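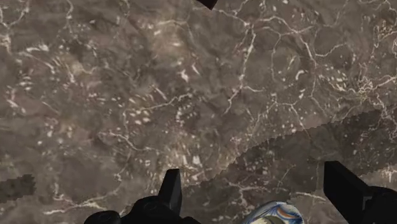 # vinditz-joints

Transcribed survey sheets for the Vinditz quarry, levels A through D, with a small set of scripts for reading them. The sheets record natural fractures (joints, veins, bedding partings) along tape lines on the quarry floor and benches. The original purpose was block yield estimation. The data has since been used mostly for teaching.

Maintainer: Nokuthula Visser. Sheets transcribed from the Ekuven paper archive.

## Contents

| Path | What it holds |
|---|---|
| `lines.csv` | One row per tape line, 49 rows |
| `fractures.csv` | One row per logged fracture, 1584 rows |
| `blocks.csv` | Extracted blocks with saw dimensions, 998 rows |
| `notes/` | Margin notes, typed as written |
| `scripts/` | Spacing, orientation and merge scripts |

`fractures.csv` joins to `lines.csv` on `line_id`. `blocks.csv` doesn't join to either one directly. Blocks carry a bench code only, and a bench can have several lines.

## Fields in fractures.csv

- `line_id` – level letter plus number, e.g. `B07`
- `dist_m` – distance along the tape from the zero peg, in meters
- `dip`, `dip_dir` – degrees, magnetic, uncorrected
- `aperture_mm` – blank means not measured; `0` means measured and closed
- `fill` – `calcite`, `clay`, `iron`, `none`, `mixed`
- `persist` – trace length class, 1 to 5
- `logger` – `E` for the Ekuven crew, `M` for the Mägi crew
- `flag` – see below

Flags are single letters and can be combined. `r` is a reading retaken on a second visit, `i` is illegible on paper and inferred from neighboring rows, `x` is a row crossed out on the sheet but still readable. Rows flagged `x` are kept in the file. Filter them out for any spacing work.

## Differences between crews

The two crews didn't log the same way. Ekuven sheets record every trace that crosses the tape, including hairline calcite veins that have no effect on how a block breaks. Mägi sheets drop anything the logger judged to be healed. Where both crews ran the same line (`A03`, `B07`, `C11`), Ekuven counts are consistently higher, and nearly all of the extra rows have `fill = calcite` and `aperture_mm = 0`.

Running `scripts/match_crews.py` removes those rows from the Ekuven sheets and brings the shared lines into fair agreement. It is a blunt filter. It also removes closed calcite joints that do control breakage on level D, so don't use it there.

## Known problems

1. Line `C04` has no zero peg. Distances were measured from a drill hole whose position is lost. Spacing is usable, location isn't.
2. Two sheets on level B give dip direction as a strike. They were converted using the right-hand rule, but the logger may have used the other convention. Rows are listed in `notes/strike_rows.txt`.
3. Short tape lines under-sample fractures that run parallel to them. No correction has been applied. `scripts/terzaghi.py` applies the usual weighting, capped at 10.
4. Block dimensions are after sawing. Rejected blocks were never measured, so `blocks.csv` says nothing about waste.
5. Clay fill is probably under-reported on sheets logged after the floor was washed down.

## Usage

```
python scripts/spacing.py --level B --drop x --min-persist 2
python scripts/terzaghi.py --line A03 --cap 10
```

Output goes to stdout as CSV. The scripts need Python 3 and pandas. Stereonets are drawn with Eda, which reads `fractures.csv` once the columns are renamed – a mapping file is in `scripts/eda_map.txt`.

## Changes

- **0.3** – `x` rows restored after being dropped by mistake in 0.2. Level D margin notes added.
- **0.2** – `aperture_mm` blanks separated from zeros.
- **0.1** – levels A to C.

## Corrections

Send corrections with the line ID, the distance and the sheet number from the top right corner. Scans of single sheets are available on request. Level E was surveyed but the sheets are too water-damaged to transcribe.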